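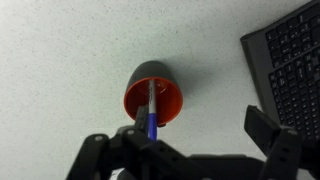
Household and Shop-Floor Robots: Frequently Asked Questions
Trilard Center for Applied Automation
Last reviewed October 16, 2023

Can a robot do household chores yet?

In part. Machines that vacuum floors and mow lawns have been on sale for many years. Each of them does one job in one kind of space. A machine that can clear a desk, load a dishwasher and then fold towels in a home it has never entered is not available for purchase, and the Center does not expect to recommend one in the near term.

Why is tidying up so difficult for a machine?

Tidying consists of many small tasks that differ from one another. A pen must be held along a narrow barrel and lined up with the opening of a cup. A towel changes shape as soon as it is lifted. A person adjusts grip and angle without thinking about it, while a robot must work out each adjustment from its cameras and its motors. Errors of a few millimeters matter when the opening is small.

What does a typical test task look like?

Most of our tasks are short and use ordinary objects. Putting a pen into a cup is a common choice, as the result is easy to judge. Work takes place on everyday surfaces, such as a speckled countertop with a sink set into it, and other items may be left nearby: a keyboard, a small cardboard box, a roll of tape. A robot that can work only on a bare bench has limited value in a kitchen or an office.

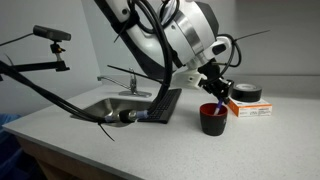

Rewi wrote to ask whether any of this matters to a family that simply wants the dishes done, and suggested that a better dishwasher would be money more wisely spent. For most households today, the Center agrees. Single-purpose appliances remain cheaper, faster and safer than any general robot arm. Our work concerns the tasks that no appliance covers.

How many attempts does the Center make before reporting a result?

Each task in the Zorby program is attempted 200 times before a success rate is published. During the last program year the Center recorded 1,365 attempts in all, including those that were stopped early by an operator. Stopped attempts are counted as failures.

Are shop floors further along than homes?

Yes. Parts on a production line arrive in known positions, lighting is fixed, and people can be kept at a distance. Under those conditions a robot may repeat one motion for years. Small shops with mixed orders are closer to the household case - the parts change, the bench is shared, and setup time can cancel out any savings. Shops making fewer than 1,000 of an item should ask a supplier for a trial on their own parts before signing an agreement.

Is it safe to work beside a robot arm?

That depends on the arm, the tool fitted to it and the object being held. A slow arm carrying a knife is still a hazard. A risk assessment should cover the whole setup, including cables and mounts, and should be repeated whenever the tool is changed.

May members of the public propose a task?

Yes. Proposals are accepted through the Erketti office and are reviewed each September. A proposal should name the objects involved, state what counts as success, and run to no more than 3 pages. Tasks involving open flame, medication or the care of children are not accepted at this time.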